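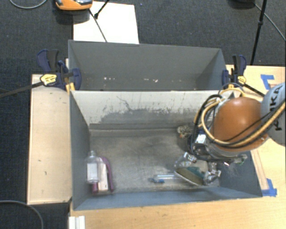
Accueil > Rangement > Essais > Bacs et caisses

Bac gris Kragh 2891 : six mois à jeter des choses dedans

Par Oluf Dalsgaard, 2021-06-04

Imprimer | Envoyer par e-mail

Il faut un certain aplomb pour vendre un bac sans couvercle. Le fabricant vous livre un fond, quatre parois, et vous laisse deviner le reste. Kragh a poussé l'aplomb jusqu'à joindre une notice en 3 langues, dont aucune n'est tout à fait du français, où l'on apprend que le produit « reçoit les objets par le haut ». J'ai vérifié, c'est exact.

J'ai acheté deux exemplaires du 2891 en décembre, chez Kosell, dans l'intention de trier ce qui encombrait l'atelier. Le principe était limpide : un bac pour ce qu'on garde, un bac pour ce qu'on jette. Les deux sont posés l'un contre l'autre, l'un derrière l'autre. Le bac de devant contient à peu près tout. Celui de derrière, presque rien. Je précise que celui de devant est celui des choses qu'on garde.

Le format

Le 2891 est gris. Le catalogue parle de « brume du Nord », mais j'ai habité le Nord et je maintiens gris. La couleur a le mérite de ne se disputer avec rien, y compris avec une moquette anthracite à fines côtes que je n'ai pas choisie non plus. Posé par terre, le bac se fait oublier jusqu'au moment où on bute dedans.

Le fond est large et dégagé, et c'est la vraie qualité de l'objet. On y étale au lieu d'empiler. Une bouteille transparente couchée contre la paroi de gauche, un tube transparent tombé en travers, un bout de quelque chose de bleu vif dont j'ai perdu l'usage et le nom : tout reste visible depuis la hauteur d'un adulte debout. J'ai eu des caisses plus profondes, des caisses de déménagement surtout, dans lesquelles les petites affaires descendaient au fond et y entamaient une seconde vie. Avec le Kragh on voit tout. On n'en range pas davantage, mais on sait ce qu'on ne range pas.

Les parois montent assez pour contenir une bouteille qui roule, et pas assez pour cacher le désordre aux visiteurs. Ma belle-sœur a regardé dedans à Pâques et elle a dit « ah, tu tries ». Le ton était difficile à interpréter.

Usure

C'est là que je deviens désagréable. Le fond marque. Il marque vite, il marque clair, et il marque pour des motifs ridicules. Le mien est éraflé sur toute la partie où passent les objets, et je n'y fais pas tomber d'enclumes. J'ai essayé l'eau savonneuse, puis le vinaigre, puis une pâte nettoyante Jisavex recommandée par un forum dont les membres ont manifestement beaucoup de temps. Le vinaigre a donné une odeur de vinaigre. La pâte a rendu les éraflures plus propres.

Rien de cela n'empêche le bac de faire son travail. Si vous achetez un bac pour le regarder, prenez note, et prenez peut-être aussi un peu de recul.

J'ai écrit au service client de Kosell, qui m'a répondu en quatre jours, poliment, que « la surface évolue avec l'usage ». Moi aussi, et je n'ai pas été remboursé.

À l'usage

Pour trier, il en faut deux, c'est entendu. Placés l'un derrière l'autre, ils demandent de tendre le bras au-dessus du premier pour atteindre le second, et je soupçonne cette disposition d'être responsable de mes statistiques. Jeter coûte un effort ; garder, aucun. J'ai essayé côte à côte pendant une semaine, le bac des rebuts s'est rempli d'un coup, puis j'ai repêché la moitié et tout remis comme avant parce que le placard ne s'ouvrait plus.

Vider le bac est simple à condition de le vider souvent. On l'empoigne par les bords, on le penche, tout glisse vers l'avant, sauf les emballages froissés qui se coincent dans les angles. Passez la main. Ne la passez pas trop vite si vous gardez aussi des vis.

Les étiquettes adhésives tiennent mal sur les côtés. J'avais écrit « GARDER » et « JETER » au feutre, très fier ; les deux se sont décollées avant la fin de l'hiver et je les ai retrouvées dans le bac de devant, où elles sont encore.

Deux bacs vides s'emboîtent l'un dans l'autre et se séparent ensuite avec un bruit de ventouse et un peu d'humiliation. Un filet d'air sur le côté, en soulevant un angle d'abord, règle le problème. La notice n'en parle pas. Elle consacre en revanche un paragraphe entier à l'interdiction d'y transporter des personnes.

Et la concurrence ?

Rhys Partington, qui tient la rubrique bureau de ce site et possède un sens de l'ordre que je trouve inquiétant, ne jure que par le Brerkska 1202. Il m'en a prêté un. Il est plus étroit, plus haut, avec des poignées creusées dans les petits côtés, et il se porte bien mieux. Pour stocker des dossiers ou du linge, je lui donnerais l'avantage sans discuter. Pour y chercher un petit tube transparent, en revanche, il faut se pencher, puis s'agenouiller, puis tout sortir. J'ai fini par renverser le Brerkska dans le Kragh pour y voir clair. Rhys n'est pas au courant, ou ne l'était pas avant la mise en ligne.

Quant à la charge, Kragh annonce un fond « éprouvé plus de 3000 fois ». Éprouvé comment, par qui, avec quoi, mystère. Le mien a été éprouvé une fois par moi, debout dedans, pour changer une ampoule. Il a tenu. L'ampoule n'était pas la bonne.

Ce qui me plaît
Le fond large, où l'on retrouve les petites choses.
Le gris, qui s'entend avec tout.
La stabilité sur moquette : il ne glisse pas quand on fouille.

Ce qui me plaît moins
Les éraflures.
L'absence de poignées, pénible dès qu'on le charge.
Les étiquettes qui se sauvent.
Pas de couvercle, même en option, même en suppliant.

Verdict

Je garde les deux. J'en rachèterais même un troisième si je savais quoi écrire dessus, sans doute « À VOIR », et il serait plein en une matinée. Le 2891 convient à qui trie par terre, à vue, des objets légers et disparates, et accepte que le fond prenne vite un air de patinoire en fin de saison. Les amateurs de surfaces impeccables iront ailleurs, et ceux qui transportent leurs affaires d'un étage à l'autre prendront le Brerkska.

Il me reste à décider du sort de la bouteille. Elle a une étiquette blanchâtre, elle est transparente, et elle est du côté des choses qu'on garde.

Note : 7/10, ramenée à 6 les jours de ménage.

Imprimer | Envoyer par e-mail

Essai précédent | Essai suivant | Retour aux bacs et caisses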